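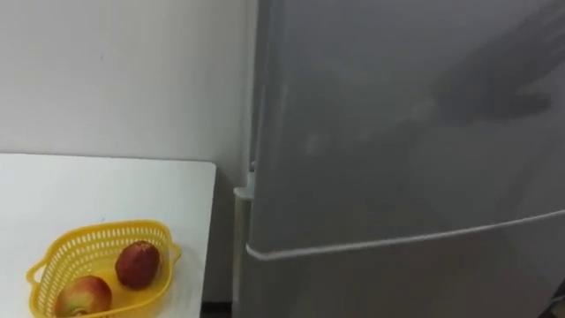 ## Kitchen Duty: the Fellerel Robotics Club

Our entry for the Voltwood Challenge puts the fruit away. Any eight-year-old can do this, though an eight-year-old wants paying. We've logged 273 practice runs since March, and 66 of them scored full marks. The rest were educational.

The course is a table, a basket and a fridge with a grey door. Judges take off points for dents, bruised apples and what the rule book calls "unnecessary flourish." 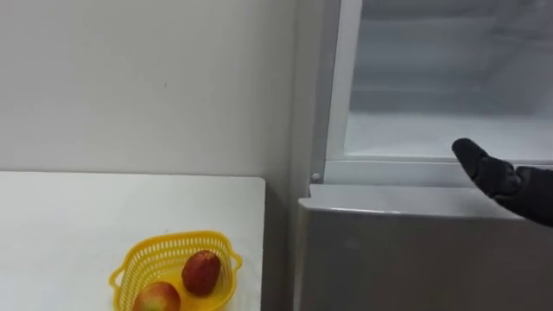 Doors were our whole second term. The handle code runs to 1214 lines, 827 of which deal with letting go again. Half the club wanted to rewrite it, and the other half had written it.

Shelf placement is next, once we've agreed which way up an apple goes. Drop by the Pasaribu Room after four if you have opinions on this. Bring your own snacks, please. The apples are equipment.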